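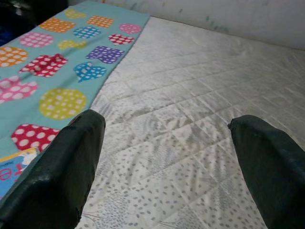 Flasier quilted mattress cover, twin size
Reviewed by Sobia Lashari, 16/02/2022

I bought this to replace a plain cotton cover that had gone thin in the middle. It is white, quilted on the diagonal, with a print of small gray dots and pale gray leaf-like shapes. The print is fainter than I expected from the store page. Under a sheet it makes no difference, but my daughter likes to lie on the bare cover with her teal fleece blanket, so we see it more than most people would.

I paid $67, shipping included. The Prameo cover I looked at first was $100 and had deeper pockets. Our mattress is about 7 inches thick and the Flasier fits it without pulling. On a thicker one I would check the measurements twice.

The quilting is shallow. It takes the edge off a firm mattress and that is all – don't buy it as a topper. It also wrinkles. I smooth it flat in the morning and by night there are folds across the middle again. Tighter elastic would probably fix this.

It has been washed 2 times so far, warm, low dryer. No loose threads and no shrinking I could measure. The corners took a second cycle to dry. Fleece lint does stick to it, and a lint roller gets most of that off.

Four stars. I would buy it again at this price, and I'll add a note in April if the elastic gives out.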